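5.3 Missed grasps and the cable account

The fault log from the Wesska cell lists 127 stopped runs out of 223. Of these, 60 carry the label "slip" and 52 carry the label "cable drag." The rest were stopped by hand with no label at all. Earlier drafts of this section took those labels at face value and built a repair plan on them. We no longer think that was sound, and the reasons are set out below.

A label is written by the controller at the moment a run stops. The rule is short. If the gripper has closed past its set width and the arm has moved freely, the run is called a slip. If the arm has lagged behind its planned path, the run is called cable drag. The rule came with the Liapis control package and was tuned on rigid parts. Cloth does not behave like a rigid part. A thin fold can sit between closed fingers and give a width reading very close to that of no fold at all, and a cloth pulled tight can hold an arm back just as a caught cable would. The two labels therefore cover at least four different events, and the log has no means of telling them apart.

We also doubt the claim, made in the first project report, that drag faults went away after the cables were given more slack. The count for the following week did fall. So did the number of runs, and the task order was changed in the same week. Chrysikopoulos, who made the change, did not keep the old order for comparison. A drop under those conditions shows very little.
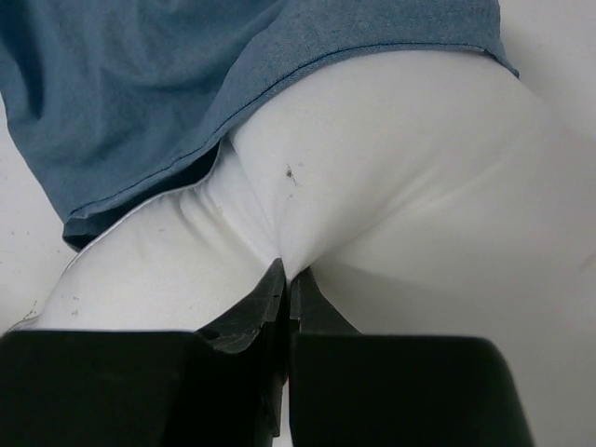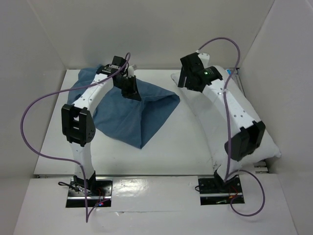
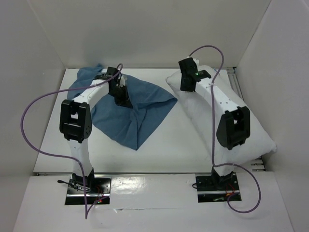
Figure 4. Work with the blue cloth: (a) close view at one gripper; (b) and (c) views of both arms, with the pillow at right.

The slip label is the weaker of the two, and it deserves a harder look than it has had. It assumes that the fingers first held the cloth and then lost it. Nothing in the log records that first hold. In Figure 4(a) the fingertips are nearly together and press into a crease in the white surface, with the stitched hem of the cloth above them. A width reading taken in that position would look like a slip, though the reading alone could not say whether any cloth had been held. Figure 4(b) is a different case: there the left gripper is at the raised part of the cloth and appears to be pinching a fold. We would expect the same sensor to struggle with both.

Status lights are no help either. The green light on the right gripper is on in both (b) and (c), and in this cell it means only that the motor has power. Two of our operators had been reading it as a sign that all was well with the grasp. This had gone uncorrected for months – the setup notes from September describe the light simply as "OK" – and we now treat any hand-entered note from that period with caution.

Cable drag is harder to rule out. The purple cables leave the wrists in wide loops, and a loop of that size could plausibly catch on something during a long reach. But a plausible path to a fault is a long way from evidence of one. Kyriakidis ran the left arm through the same paths with the cloth removed and found the lag largely gone. The cable was in place the whole time. If the cable were the main cause, the lag should have stayed. Her test was small and covered only one arm, so we do not claim it settles the matter for the right one.

There is a safety side to this. When the controller decides that a run has slipped, it tries the grasp again without asking. A retry with the fingers already pressed into soft padding pushes them deeper, and the force limit was set for a hard tabletop. Nishad raised this before the trials began. We have since turned automatic retry off for all cloth tasks and lowered the limit on both arms. Runs are slower, and we have no figures yet to show that they are safer.

The Jelberg group has argued that a better-trained policy would make most of these faults disappear. It may. Their training data, however, were sorted with the same two labels, so a policy scored against them could learn the mistake along with the task. We would want the stopped runs relabeled by hand, from the wrist views, before accepting that argument.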